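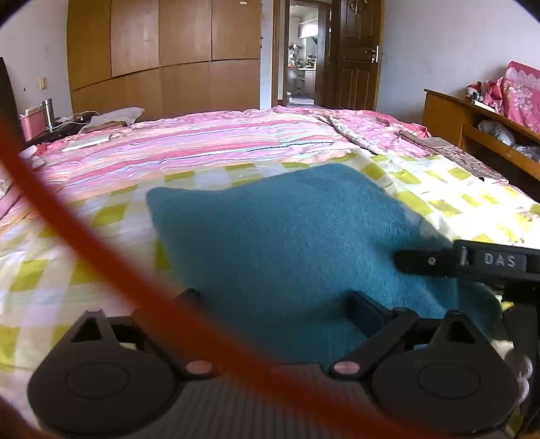 A teal felt cloth on the checked sheet, with the striped quilt behind it.

Troels Ragnarsson folds on the bed. He has a table in the kitchen, but it is too narrow for quilts, and the bed in the back bedroom is the largest flat surface in the house.

"You need to see the whole thing before you fold it," he said. "On a table half of it hangs down and pulls."

Ragnarsson worked in the linen room of the Evcombe, a small hotel in Wimitmont, until it closed in February. By his count there were 1,000 sheets in that room. At home he has far fewer, and no two sets match. The bed had a cream sheet with lime-green diamond checks, and over that a quilt striped in pink, white and lavender. A pink floral blanket was bunched up near the far corner.

"The blanket is next," he said. "I do the small pieces first. It gets your hands going."

The small piece was a square of teal felt. Felt has its own rules, he said. It keeps a crease if you leave it folded under something heavy, so he lays it flat on top of the pile or rolls it.

"People iron it. I don't. A hot iron makes it shiny and then you're stuck with it."

I asked about the quilt. He folds it in thirds the long way and then in half, and changes the fold every time he takes it out. His mother did the same with hers. The stripes make it easy, he said, as he can follow one to the end and see whether he has gone crooked.

The wooden wardrobe takes up much of the back wall. He bought it from Seidel, a secondhand dealer in town, and it took two men to bring it up the stairs. Quilts go at the bottom and sheets at eye level.

"At the hotel we labeled every shelf. I thought about doing that here, but it's only me looking."

The bedside table is another matter. It had a pink box on it, a silver container and a tangle of white cords.

"I can fold anything," he said. "I have never learned what to do with cords."

He plans to start on them after the blankets.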